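Visit to the Betancur toy fair, Vutville
September 2023
Print | E-mail

The Betancur fair fills two halls in Vutville and is open to the public on its last day. Entry was free after lunch. Parking was not, and the lot was full by noon.

Most of the first hall was board games. Lindalva Araújo of Gimach showed us a card game for ages six and up, with 130 cards and a rule sheet that fits on one page. Gimach is printing 3000 copies to start with and wants them in stores before the holidays.

The second hall had building sets, puzzles and outdoor toys.
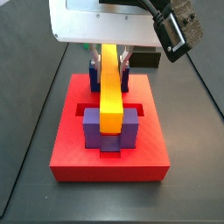

Nirnine had the biggest stand there, with 32 puzzles out on low tables for children to try. Trinidad Mateos, who runs the stand, told us the plainer ones sell best to schools. Prices were a little higher than last year. The coffee line was long, and the shuttle back to the station left on the hour.

Print this page | E-mail to a friend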